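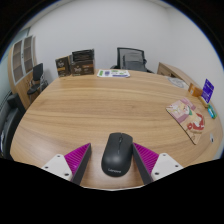
Giltasel mouse set, README

241 demonstrations of one task: move a computer mouse onto a mouse pad. Recorded with a hand-held gripper. 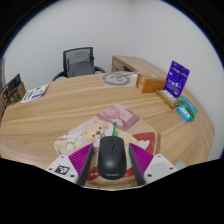 Episodes end when the fingers open and back away. A mouse still between the two pads, as it is here over the cartoon print, counts as unfinished. Clips run at 30 fps.
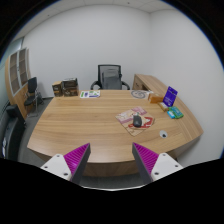
Six episodes are held out for testing.
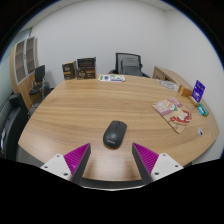

Okeke asked for failed grasps to be kept too, in a separate folder. They are in /failed.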